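Who Sets the Counter: Automation and the Kitchen Staff at Grenport

Opinion
5 Feb 2025

The decision to bring robot arms into the central kitchen at Grenport has been discussed mostly in terms of output. The kitchen prepares 1,000 meals a day for schools and care homes in the district, and the case presented to its board was built on that number. The proposal deserves a fair hearing. It also deserves a closer look at a matter the board papers treated in one paragraph, namely what the change will ask of the 22 people who work there now.

Much of a kitchen shift is spent on tasks that appear in no job description. Utensils are picked up, put down, moved aside and brought back. A plate is shifted so that a tray can pass. A knife is turned before the next person reaches across it. Staff do these things while talking, and they do them without being told. When management speaks of automating "handling and clearing," it is speaking of this work, and it should recognize that the work has never been measured because it has always been folded into something else.

The first stage of the Grenport plan is being prepared in simulation. Broseck, the contractor, builds virtual counters and has the arm practice on them before any equipment is installed. This is a sensible way to proceed. Mistakes made in software injure no one, and a counter can be rearranged as often as the engineers wish. The concern is with who decides what goes on the counter. 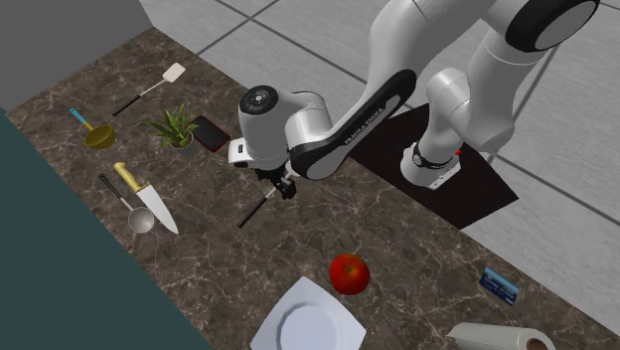

A simulated counter with the arm's gripper over a spatula. Other utensils, a knife, an apple and a plate share the surface.

An experienced cook would have opinions about such a counter. She would want to know why a knife is lying in the open beside a serving spoon, and whether anyone will need to reach past it. She would ask what a potted plant is doing near the tools. An engineer may have good reasons for including these things, and a machine that can cope with clutter is more useful than one that cannot. Yet the cook's questions concern the order in which things are handled and the hazards they present to a person standing nearby. Those questions belong in the design work from the start, and at present the staff have no formal way to raise them.

The same applies to the choice of tasks. Picking up a spatula is a reasonable exercise for an arm. It is also among the lighter duties in any kitchen. Staff at Grenport, when asked in a workplace survey last June which duties they would most gladly give up, named the lifting of full pans and the late scrubbing of floors. The survey was answered by 96 percent of them. If automation begins with the light work and leaves the heavy work where it is, the average shift will become harder, even if the total amount of work falls. Employees who are told that a machine has come to help them will notice this quickly.

There is a further effect on training. New employees have traditionally started with small handling duties, and through them have learned where things are kept, how the senior staff move and when to stay out of the way. Remove those duties and the first weeks of employment must be rebuilt. The Jafri plant, which introduced automated tray sorting before Grenport considered it, had to extend its induction period for this reason. That cost did not appear in its original budget. It should appear in ours.

None of this is an argument for refusal. Recruitment has been difficult, several long-serving employees are close to retirement, and the kitchen cannot go on covering vacancies with overtime. The Tuvine agreement, under which the pilot is funded, allows 5 months before a final commitment is made. That time should be used with care.

Three conditions would be reasonable. Kitchen staff should review the simulated counters and task lists, on paid time, before they are approved. The heavy duties identified in the survey should be considered for automation alongside the simple ones, and where a machine cannot do them, the board should say so in writing. Finally, no position should be altered during the pilot without the written agreement of the person who holds it.

The contractor has indicated that changes to the simulation can be made at little expense at this stage. Changes to an installed system will cost a good deal more. The board meets again before the end of the quarter, and the request for staff review should be on its agenda.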